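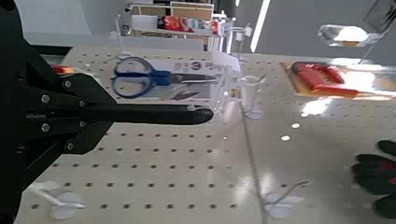

읽는 시간 6분

Sorkier 페그보드 진열 작업용 그리퍼 키트
손목 카메라 포함 / 협동로봇 장착형

제품 개요

Sorkier 진열 키트는 타공판(페그보드)에 걸어 파는 소포장 상품을 로봇으로 집고, 걸고, 다시 내리는 작업에 맞춘 말단장치 세트입니다. 문구, 공구, 주방 소품처럼 종이 카드에 고정된 상품을 주로 다루는 매장과 물류 시험실에서 사용합니다. 그리퍼 본체, 교체형 핑거, 손목 카메라, 배선 일체와 제어 소프트웨어가 한 상자에 들어 있습니다. 로봇 팔은 포함되지 않습니다.

카드 포장 상품은 생각보다 까다롭습니다. 카드는 얇고 상품은 한쪽으로 무게가 쏠려 있으며, 걸이 구멍은 작습니다. 파란 손잡이 가위처럼 손잡이와 날의 모양이 크게 다른 물건은 어디를 잡느냐에 따라 카드가 기울어집니다. 본 키트는 상품 몸통을 세게 쥐지 않고 카드 가장자리나 손잡이 주변으로 접근하는 방식을 기본 동작으로 제공합니다.

그리퍼 본체

본체는 무광 검정 플레이트와 각진 브래킷을 나사로 조립한 구조입니다. 은색 나사가 측면에 드러나 있어 플레이트를 분리할 때 외장 커버를 따로 벗길 필요가 없습니다. 정비에는 동봉된 육각 렌치 한 개면 됩니다.

핑거는 검은색의 길고 가는 형태이며 끝이 둥글게 처리되어 있습니다. 걸이 사이로 밀어 넣을 때 포장 카드를 긁거나 찢는 일을 줄이기 위한 형상입니다. 끝단이 닳으면 핑거만 교체합니다. 교체 후에는 소프트웨어의 '핑거 영점' 메뉴를 반드시 한 번 실행하십시오. 영점을 잡지 않으면 접근 높이가 이전 값으로 유지됩니다.

본체 중량은 839g이며 카메라와 브래킷을 포함한 값입니다. 로봇 팔의 가반 하중을 계산할 때는 여기에 상품 무게를 더하십시오.

손목 카메라

카메라는 손목 쪽에 고정되며 핑거와 작업면을 한 화면에 담습니다. 촬영 속도는 초당 60장입니다. 페이지 맨 위 사진이 이 카메라의 화면으로, 핑거가 흰 타공판 위에 떠 있고 그 바로 너머에 카드 포장된 가위가 놓여 있습니다.

작업 중에는 그리퍼 자체가 화면 왼쪽을 상당 부분 가립니다. 가려진 영역에 있는 상품은 인식 목록에서 빠질 수 있으므로, 작업 시작 전에 팔을 들어 올려 전체를 한 번 훑는 '사전 스캔' 동작을 넣는 것이 좋습니다. 기본 예제 프로그램에는 이미 들어 있습니다.

조명과 반사

흰색 타공판은 천장 조명을 강하게 반사합니다. 위 사진에서도 오른쪽 판 일부가 하얗게 뜨고 밝은 반사점이 두 군데 생겼습니다. 이런 자리에서는 구멍 위치 검출이 불안정해집니다. 투명 아크릴 걸이도 가장자리만 희미하게 빛나 배경과 구분이 잘 되지 않습니다.

소프트웨어의 구멍 격자 보정 기능은 잘 보이는 구멍의 배열을 기준으로 나머지 위치를 추정합니다. 판 두 장을 이어 쓰는 경우에는 이음매를 경계로 판마다 따로 보정하십시오. 두 판을 하나로 등록하면 이음매 부근에서 걸이 위치가 어긋날 수 있습니다.

조명 각도를 바꿀 수 있다면 바꾸는 쪽이 가장 빠릅니다. 그럴 수 없는 매장에서는 노출을 낮추고 보정 임계값을 한 단계 올려 사용합니다. 창가에 설치할 때는 오전과 오후 설정을 따로 저장해 두십시오.

권장 작업물

- 카드 포장 가위, 커터, 소형 공구
- 골판지나 두꺼운 종이 받침에 고정된 길쭉한 상품
- 걸이 구멍이 있는 블리스터 포장
- 흰색 플라스틱 타공판 클립(위치 확인용으로만 사용, 체결 작업은 지원하지 않음)

비닐로만 싸인 상품과 표면 광택이 심한 상품은 사전 시험이 필요합니다. 윤이 나는 빨간색 상품은 빛을 받으면 윤곽 일부가 사라지는 경우가 있습니다. 이때는 상품이 아닌 받침 카드의 윤곽을 기준으로 등록하십시오.

구성품

- 그리퍼 본체 1
- 둥근 끝 핑거 1조, 예비 핑거 1조
- 손목 카메라 및 고정 브래킷
- 통합 케이블
- 육각 렌치
- 제어 소프트웨어 사용권(기간 제한 없음)
- 한국어 설치 설명서

타공판, 걸이, 상품 견본은 별도입니다. 타공판은 Bredeo 규격을 기준으로 시험했습니다. 다른 회사의 판을 쓸 때는 구멍 간격을 직접 입력하면 됩니다.

호환성

Kaufmann 및 Allard 협동로봇의 표준 플랜지에 어댑터 없이 장착됩니다. 그 밖의 로봇은 어댑터 판이 필요하며, 주문서 비고란에 로봇 모델명을 적어 주시면 맞는 판을 확인해 드립니다. 제어기와는 이더넷으로 연결합니다.

시험 조건

납품 전 모든 키트는 타공판에서 걸기와 내리기 동작을 116회 반복한 뒤 출고합니다. 시험 기록은 제품 번호별로 보관하며, 요청하시면 메일로 보내 드립니다. 실제 매장에서의 성공률은 상품 종류와 조명에 따라 달라지므로 수치를 따로 보증하지 않습니다.

안전

작업 구역 안에 손을 넣어야 할 때는 장갑 착용 여부와 관계없이 먼저 로봇을 일시정지 상태로 두십시오. 날이 드러난 가위는 날 끝이 작업자 반대쪽을 향하도록 배치합니다. 핑거 사이에 상품이 끼었을 때는 손으로 당기지 말고 소프트웨어의 '수동 열기'를 사용합니다.

가격 및 주문

기본 키트: 1,556유로(부가세, 운송비 별도)
예비 핑거, 어댑터 판: 견적 문의

주문 접수분은 매주 화요일에 일괄 출고합니다. 시연을 원하시면 사용하실 상품을 카드 포장 상태 그대로 보내 주십시오. 시험 결과와 함께 손목 카메라 영상을 전달해 드립니다. 보내 주신 상품은 시험이 끝나면 반송합니다.

자주 확인하시는 사항

핑거 길이는 변경할 수 있습니다. 다만 길이가 늘어나면 끝단 처짐이 커지므로 걸이 간격이 좁은 진열대에는 기본 길이를 권합니다.

카메라만 따로 구매할 수는 없습니다. 파손 시 교체품은 공급합니다.

여러 대를 한 진열대에서 동시에 운용하는 기능은 현재 버전에 포함되어 있지 않습니다.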